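Forums | New posts | Search | Hardware | Simulation | Grippers | Log in

Simulation > Packages and kits > Bosance kitchen task pack, worth the license?

kettlering
Our seat for the Bosance kitchen task pack came through last week, on the Vurent physics backend. I've been through the mug tasks and part of the drawer tasks. Posting notes because the only reviews I could find were of the old version with the single table.

What you get: a set of furnished kitchen scenes, a seven-joint arm with a parallel-jaw hand, a wrist view and a fixed room view, scripted reference policies for each task, and a scoring script. Install took one afternoon, most of it spent on a graphics driver mismatch that is not mentioned in the docs. The pack wants the driver pinned. It will start without the pin and then render black on the wrist view only.

Test setup: the mug pick task, 200 episodes per condition, reference policy with no changes, stock materials. I varied the start pose of the mug and left everything else alone. The policy goes for the handle, with the fingers straddling it and the palm square to the mug.
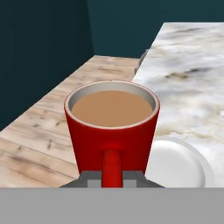 Scoring is where I have a complaint. The script calls an episode a success if the mug's center rises past a threshold and stays there for one second. It does not look at tilt. A mug hanging sideways off one finger scores the same as a clean lift. For anyone training on liquids that makes the headline number close to useless, and it is a short fix on their side.

Second complaint, the contact model on the handle. The handle's collision shape is a chain of convex pieces, and the seams between them are wide enough for a finger pad corner to catch. When that happens the mug jumps. I logged it in a minority of episodes, but it is concentrated in the start poses where the handle is rotated away from the arm.

On the good side, resets are fast, the joint logs are complete, and the scene files are readable text. I've paid more for worse.

ohm_and_away
Which release? The seams were supposed to be fixed in the spring build.

kettlering
Build 1014. It's the one the download page gives you.

ohm_and_away
Then the download page is behind. Ask support for the current one. We had the jump in 1014 too and it went away for us after the update. I can't speak for every start pose.

I'd also push back on the scoring point. The pack is sold as a manipulation benchmark. Threshold height is the convention and it lets you compare with older results. If you want tilt, the object pose is in the log at every step and you can compute it yourself in five lines.

kettlering
I can and I did. My point is that a paid pack with liquid in the mug should have an option for it. An off-by-default flag would leave your old comparisons alone.

pivot_joint
Is the liquid simulated, or is it a disc with a coffee texture?

kettlering
A disc. It is rigid with the mug and has no mass of its own in 1014. The docs do say so, on the asset page, under "visual elements."

pivot_joint
So tilt matters even less than you claim. Nothing can spill.

kettlering
It matters if the policy is going to a real kitchen. The visual side is what I bought it for, and the policy sees a full mug. I would like it to learn that a full mug stays level.

Elango Kulkarni
I ran a comparison of this pack against the Zoltton and Landeg kits for our lab, so here are a few data points. I have no tie to any of the vendors.

Zoltton has the better contact model by a clear margin. Handle grasps hold or slip the way you'd expect from the friction setting. Its scenes are bare, though, and the lighting is one fixed preset. We trained a wrist-view policy on it and the policy learned the background.

Landeg is cheaper and has the largest object list. The objects are poorly scaled. We measured mugs against the stated dimensions and found one type with an opening narrower than its own handle. Support answered within a day and agreed with us, and then nothing changed for the rest of the contract.

Bosance is in between on physics and ahead on appearance. The wrist view is the reason we kept it. Approach alignment on the handle is repeatable enough that we could use the reference policy to generate demonstrations without filtering the first half of each trajectory.

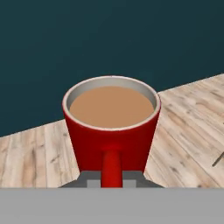 We did have to filter the second half. The reference policy closes on a timer and does not wait for the arm to settle. If you lower the controller gains, the fingers start closing while the hand is still moving forward, and the palm ends up touching the body of the mug. Change the close condition to joint velocity below a threshold. It's one parameter in the task file, but it is not exposed in the user interface.

Some 1000 demonstrations took a night on one workstation with the wrist view on. With both views on, plan for twice that.

ohm_and_away
Agree on the timer. That should have been caught before release. Did you see any difference between picking from the wood and from the marble?

Elango Kulkarni
Not in success rate. Friction is identical for both in the material table, and only the textures differ. If you care about surface friction you have to edit the table yourself.

bramble_cnc
Going to disagree with the general direction here. I had this pack for a full term and dropped it. For the price of a seat you can build a kitchen from free assets, put any arm you like in it, and own the result. The Bosance scenes are locked to their arm mount. I wanted the base moved to the other side of the island and was told it was a custom services job.

kettlering
The base pose is in the scene file. Search for the mount block. I moved mine without asking anyone.

bramble_cnc
You can move it. The reference policies then fail, as their waypoints are stored in the base coordinates and not relative to the object. So you have a nice kitchen and no policies, and that was half of what I paid for.

kettlering
I hadn't tried running the policies after moving it. Will check tonight.

Elango Kulkarni
bramble_cnc is right about the waypoints. The grasp itself is relative to the object. The approach and retreat points are not. A transform applied at load time fixes the approach, but the retreat can still run the elbow into its joint limit.

pivot_joint
How much free space is there around the arm on the island scene? I'm trying to judge whether our longer gripper would fit. The store page only has close-ups.

kettlering
Plenty over the counter. The tight spot is between the forearm and the counter edge when the hand comes back low toward the base. I swept the hand over the near half of the counter at low height and logged the minimum clearance per pose. The island is modeled with collision on the slab and the cabinet body. The stools have collision too, but they default to static, so contact with one stops the arm dead and shows up as a torque spike in the log.

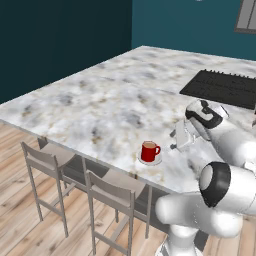

For a longer gripper I'd raise the pre-grasp height first and leave the rest alone until you see a failure. The planner checks the whole hand mesh against the slab, provided you replace the collision mesh along with the visual one. If you replace only the visual mesh it will plan happily through the counter, and the log will show no contact at all. I did this on the first day.

pivot_joint
Good, that answers it. Can the saucer be switched off? Our pads are thick and I expect them to hit the rim.

kettlering
Yes, per object, in the scene file. Set the mug's start height to the counter surface at the same time or it drops at reset and sometimes lands rotated.

bramble_cnc
Another thing that should have been in the manual.

ohm_and_away
It is in the manual. Section on object removal, second paragraph.

bramble_cnc
Not in the copy I had.

kettlering
Follow-up, July 8, 2019. Support sent the newer build. Results on the same start poses:

The mug jump is gone for most of the rotated poses. I still get it when a pad corner lands near the top of the handle, where the handle meets the body. Reported, with logs attached.

Scoring is unchanged. Support says a tilt option is planned for September. They would not say whether it would be on or off by default.

Moved the base and ran the reference policy. It fails as bramble_cnc described. The approach goes to where the mug would have been with the old mount. With Elango's transform the approach is correct, and I get retreat failures at the far side of the counter only.

The timer on the close is unchanged. I switched mine to the velocity condition and will leave it there.

I'll renew for one seat. The second seat depends on the tilt option and whether the retreat waypoints get fixed. For contact-heavy work I'd tell people to try Zoltton first and accept the plain scenes.

ohm_and_away
Reasonable. Can you post the task file with the velocity condition?

kettlering
Attached it in the files section under the same thread title. The threshold I used is conservative, so expect slower episodes.

pivot_joint
Does the newer build still need the driver pin?

kettlering
Yes. Same version as before.

Page 1 of 1 | Contact the moderators | Terms | Posts remain the copyright of their authors | Back to top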